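Loureiro Hall preserving days fill up before the first lemon is cut

The long table at Loureiro Hall will be covered in brown paper again this December, and if last season is anything to go by there won't be a spare spot along either side of it by mid-morning.

The Dencombe Preserving Days began as a one-off swap of surplus citrus and have grown into one of the happiest fixtures on the town's calendar. Last season 82 people came through the door and 119 jars went home with them, filled with marmalade, lemon butter, salted lemons and a lime pickle that has been the subject of fierce argument ever since (the recipe is on the noticeboard, and yes, that really is the right amount of chilli).

This year's program is all about lemons. Backyard trees across Dencombe have had a cracker of a season, and the organisers have been taking calls from households with more fruit than they can give away over the fence.

"People ring up and apologise for having too many," said Celeste Cardoso, who is running the sessions for the second time. "I tell them to bring the lot. We've never once sent a lemon home."

The plan is for 3 sessions, the first starting at 9 am and each running for a couple of hours with a long morning tea in the middle. The opening session covers salted lemons, the simplest of the lot and a lovely one for kids. After that comes lemon butter, done slowly over a pot of simmering water, and the last is given over to marmalade, with the fruit sliced the afternoon before and left to soak overnight.

Slicing gets more attention than you might expect. Cardoso likes her rounds even, about as thick as a pencil, and she'd much rather see a beginner take ten minutes over one lemon than race through a bagful. The ends go into a bucket for the compost and the pips are saved in a square of muslin, which is dropped into the marmalade pot to help it set. Anyone who has ended up with a dozen jars of lemon syrup when they were hoping for marmalade will know how much those pips matter!

She has strong feelings about knives, too. A small serrated one is her pick for citrus, and she asks everyone to bring their own if they have a favourite. Boards are supplied, and so is the paper, which gets rolled up at the end of each session and goes into the compost with whatever has landed on it.

"You can drip, you can spill, you can write your sugar weights down right next to where you're working," she said. "Then you roll it all up and the table's clean. My grandmother did it with newspaper and ended up with the footy scores on her elbows."

The brown paper has become a bit of a tradition in its own right. At the end of last season's marmalade session someone tore off a stretch covered in scribbled sums, phone numbers and a very good drawing of a kookaburra, and it now hangs in the hall kitchen beside the urn.

Money raised on the day goes back into the sessions. Takings from the last round came to $1,445, enough to replace the two big preserving pans that had been limping along with loose handles, and to buy a proper set of scales. The old scales had been out by a fair bit, as anyone who tasted the first batch of lime cordial could tell you.

Tickets include fruit, sugar, salt and one jar. Extra jars can be bought at the door, or you can bring your own, washed and with lids that fit. Labels and string are on the side bench along with a box of felt pens, and there will be a prize for the best label, judged by the youngest person in the room.

The hall's other big drawcard is the Waster table, where anything left over is put to use. Squeezed halves are candied, spare juice is frozen in trays for people to take home, and peel is packed into vinegar for cleaning. Last time it was so popular that people drifted away from their own pots to see what was going on, and one batch of lemon butter caught on the bottom as a result. This year it has been moved nearer to the stove so that everyone can keep an eye on both.
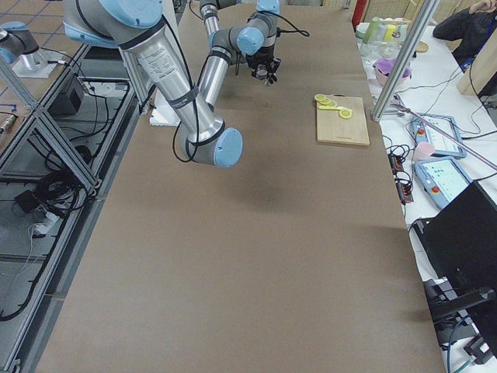 Lemon slices on a wooden board, with brown paper down the length of the table.

Newcomers are very welcome, and there's no need to have made so much as a pot of jam before. Children under twelve should come with an adult, and there will be plenty of jobs for them, from packing salt into jars to sticking on labels. The hall is on the Holtholm bus route and the stop is just across the road, handy if you're going home with a bag full of glass.

If you have lemons to give, they can be dropped at the side door from 4 pm on the afternoon before each session. Any variety will do, and marks on the skin don't matter for lemon butter, though unwaxed fruit with good clean skin is best for marmalade. Leaves and a bit of stalk are fine. Limes and grapefruit will be gladly taken as well, and Cardoso is on the lookout for a few kilos of cumquats if anybody has a tree they'd like stripped.

Bookings are open now at the Loureiro Hall office, or you can put your name on the sheet in the foyer. The marmalade session was the first to fill last year, so get in early for that one. Bring an apron, a tea towel and something to share for morning tea. Scones are always appreciated, and there'll be lemon butter to go on them.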